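4. Household tasks with bottles and cans

4.1 Choice of tasks

The question of this paper is a simple one: which small chores can be given to a machine today, and which must still wait? In the earlier sections we treated floors and laundry. In this section we look at upright containers, which are found in every kitchen, bathroom and workshop. A person picks up such a container, carries it, puts it down and thinks of something else. For a machine every one of these steps is a separate problem.

We made a list of chores together with the care home in Jurville and the packing workshop of Banovness. Both places were asked which work they would like to give away first. The answers were more modest than we expected. They did not ask for cooking or for ironing. They asked for bottles to be put on tables before lunch, and for cans and sprays to be returned to the correct shelf in the evening. From this list we took 3 tasks: lifting a container, placing it on a marked position, and sorting it by type. All trials were made in February with the same arm and the same table, and the full set has 328 trials.

4.2 Lifting a bottle

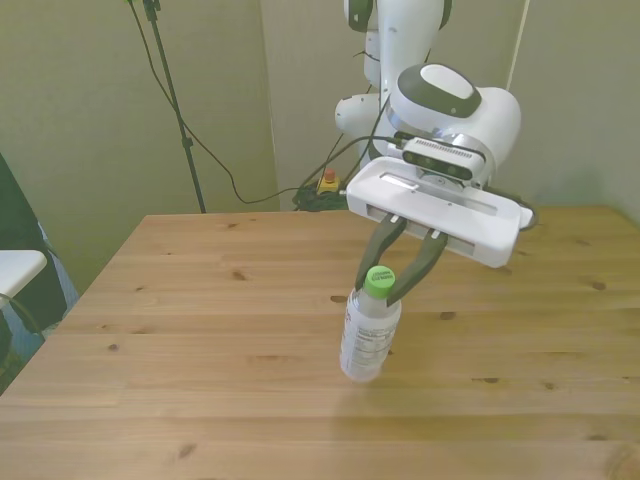 Figure 4. Bottle held upright by the neck and cap.

A thin plastic bottle is more difficult than a glass one of the same size. The wall gives way under pressure, and when it gives way the water moves and the weight is no longer where the controller expects it. In our first tests the fingers closed on the middle of the body, and many bottles turned in the grip. We therefore changed the grasp point. With the fingers around the neck and cap, as in Figure 4, the bottle hangs below the hand and its own weight helps to keep it upright. The distance between base and table is kept small on purpose, so that a slip at this moment does little harm. The grasp has also a disadvantage: it covers part of the cap, and a label reader which looks for the cap colour may fail while the bottle is held. For the sorting task we read the colour before the hand comes down.

We wish to be careful with the word "solved". The neck grasp is suitable for carrying a bottle over a short distance. It says nothing about opening the bottle or pouring from it, and these are the chores which the residents in Jurville would notice most. Opening needs a second hand or a fixed holder. We had neither of them in the Badance project.

4.3 Slender cans

Cans and sprays were included at the wish of the workshop, where they stand near the packing line and are often left in the wrong place.
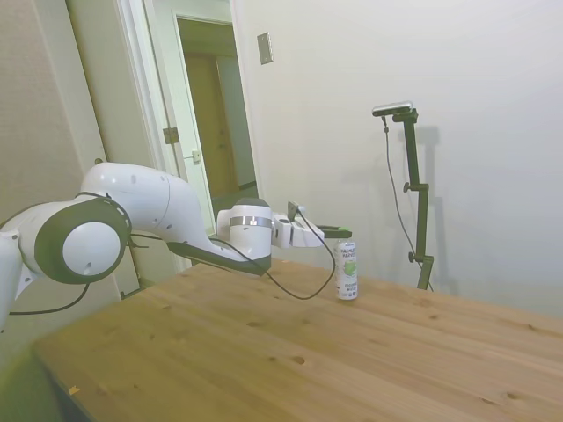
Figure 5. Approach to a spray can.

Stability is the main difficulty with this group of objects. A tall container on a small base falls from a light push, and when it falls it rolls, and usually a person must go and fetch it. The direction of approach is thus more important than the force of the grip. In Figure 5 the gripper is horizontal and the finger tips are above the cap of the can, so an error of height at this point is critical: a little too low, and the fingers strike the cap and push the can over. We reduced the speed for the last part of the movement. This made the whole cycle slower, with 107 seconds in the worst case. A worker would do the same in a moment.

The workshop accepted the slow speed for evening work, when the line is stopped. It did not accept it for the day shift. The planning tool, which we call Abdelaziz in the following sections, was set to these two conditions separately, with a limit of 400 objects per evening.

4.4 Remarks on the results

Our opinion is that lifting and placing of known containers is near to practical use, if the table is kept clear and a person comes from time to time. Sorting is less ready, mainly when two products have similar labels. We did not test containers which stand close together, as they do in a real cupboard, and the reader should not extend our numbers to this case. It will be treated in Section 6.

Badance project report, version of 6 August 2022. Contact: project office, Jurville. All rights reserved. Back to top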